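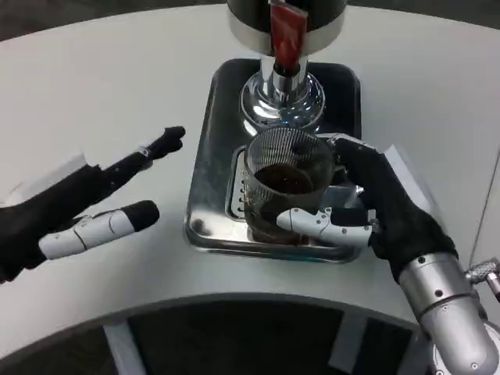
Two spots are open on the Brellerer student robotics team, starting 17th July. Beginners are very welcome! 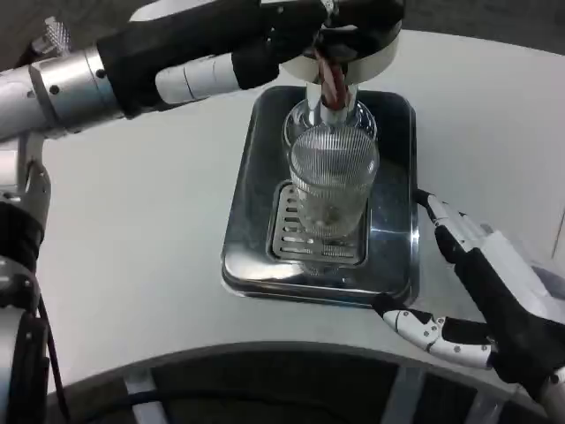 Our project this season is drinks service with a two-handed robot. Pouring is the fun part. One hand tips the bottle neck-down into a ribbed glass while the other stays at the edge of the tray, and we need people who enjoy tuning that kind of teamwork.

We meet in room 1588 at Sastness. Write to Kevin Ó Súilleabháin and tell us what you like to build.

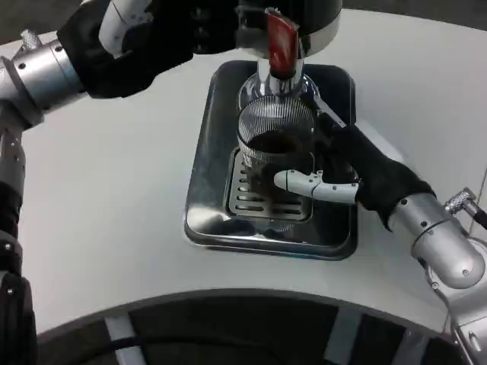 Some Python helps, but we'll teach you the rest.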